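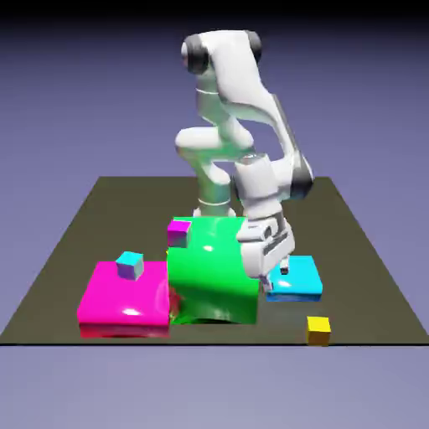
Wuncombe site, packing hall. Staff meeting re the sorting arm
June 6, 2020, held in the canteen, start 8 am
Present: day shift, evening shift (most), both shift leads, maintenance, HR, one person from Prajapati by phone
Apologies: night shift lead

1. Last minutes
Agreed. One fix, the Carik belt is line 2, not line 3.

2. Where we are with the arm
Prajapati still working in simulation. Blocks and pads for now, picking and placing, no real cartons yet. They want our carton sizes and the weights before they go further. Day lead to send. Photos of crushed and wet ones too pls, those are the ones that jam.
Question from the floor, why cubes when we pack bags and odd shapes. Prajapati: cubes first, then odd shapes, bags last and maybe not at all. Bags stay a hand job for this year whatever happens.
Real arm on site September at the earliest. Goes at the end of line 2 where the old stacker is.

3. Jobs
Longest item. HR read out the letter from Astov head office. No layoffs tied to the arm. 17 people work line 2 across the shifts, all keep hours and grade until the review.
Asked what happens after the review. HR could not say. Asked for that to be minuted, so minuted.
Two posts change: end-of-line sorter becomes line minder, one on days and one on evenings. Clearing jams, restarting, refilling labels, calling maintenance. Evening shift want to know if minder is paid more. HR to come back in writing.
Several people said minding is worse than sorting, you stand there alone all shift and get blamed when it stops. Rotation suggested, 2 hours then swap. Broad agreement, leads to draft a rota.
Older sorters worried abuot the screen. Training to be in paid time, not before shift.

4. Pick counts
Best day on line 2 by hand is 3,405 cartons. Management would like to use this as the target for the arm. Floor objected, that was a holiday rush with extra hands. Use a normal week instead. Left open.
Also: will the arm's log be used to check on people? Prajapati said it records stops and restarts, with times. No names. Union rep wants this on paper before anything is switched on.

5. Safety
Fence and gate around the arm. Maintenance want the stop button on both sides, not only the aisle side. Agreed.
Who holds the gate key on evenings, not settled.
Forklift route has to move, paint lines to be redone. Fire door by the stacker must stay clear, raised agian.

6. AOB
Canteen microwave. Still broken.
Lockers on the evening side, two wont shut.

Actions
Day lead: carton sizes, weights, photos to Prajapati
HR: written answer on minder pay, and on what follows the review
Both leads: draft rota
Prajapati: one page on what the log keeps
Maintenance: price for second stop button, floor paint

Next meeting once HR answer is in. Notice will go on the board by the time clock.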